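A Day Among the Dish Racks
March 12, 2018

The invitation promised coffee at nine and robots at half past. The coffee was late. The robots, to be fair to them, were already at it when we got upstairs.

I went to the Daltenance open day because a friend had a spare badge and because I have spent three years writing about warehouse software without ever standing next to the thing the software is supposed to boss around. The building is a former shoe factory out past the rail yard. The elevator holds four people or one pallet, and there was a pallet in it, so we took the stairs.

The ground floor is for companies. Zarkholm had a stand with a conveyor on it and a bowl of mints. Makris had a bigger conveyor and better mints. I was given a tote bag, then another tote bag to put it in. A man explained throughput to me for long enough that I began to feel some of my own slipping away.

Upstairs is the research floor, and it's much quieter. The group I'd come to see works on a project called Cirko, and their question is a narrow one: when you teach a pair of arms to put a plate in a rack by having a person drive them through the job over and over, does it matter which recordings you keep? They had 2049 recordings to play with. The usual thing is to feed the lot in and hope. Niamh Hanrahan, who runs the project and talks at the speed of someone with another tour in twenty minutes, decided to go through them and throw most of them out.

She kept 383. Her rule was hesitation. If the person driving had stopped for more than a moment, backed up, or had a second go at the grasp, the recording went in the bin. I asked who had sat through all 2049 to check. She said a script did the first pass. Then she looked at one of her students, who looked at the floor.
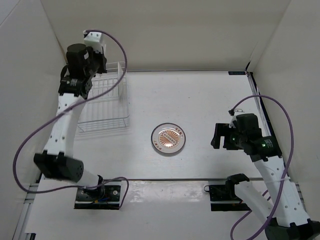 Plates are a meaner problem than they sound. A plate lying flat gives you almost nothing to grab, just a low rim and a lot of tabletop for your fingers to bump into. People cheat by sliding it off the edge or getting a fingernail under it. A gripper has no fingernail, so you find out quickly whether your training data contains a decent trick or a lot of people politely scraping at crockery.

According to the poster by the door, the policy trained on everything got the plate into the rack 70 times in 100 tries. The one trained on the 383 clean recordings did better, and I'd love to give you the figure, but a large man from the Makris party was standing in front of that half of the poster and he was in no hurry. Hanrahan called the gap "worth the trouble," and from her tone I took it to be a decent gap with a paper attached.

The part I found more interesting was what went wrong. The clean-data version moves beautifully until something slips, and then it has no idea what to do, having never seen a person mess up and fix it. The other one dithers all the way through but recovers more often. So they are now putting some of the bad recordings back in. The student who had spent January throwing them out took this news, I was told, very well.

Someone behind me asked when he could have one for his kitchen. Hanrahan asked him what kind of plates he had. He said all kinds. She said, "Then no."

We got one more question in before the next group came up the stairs. I asked whether a different rack would break it. She said a different rack would very likely break it, and so would moving this one far enough, and that this was next on the list, after lunch.

Lunch was sandwiches on the ground floor, between the two conveyors. If you go next year, take the stairs, skip the throughput talk, and get to the research floor early. There's one bench up there and the Makris people know about it.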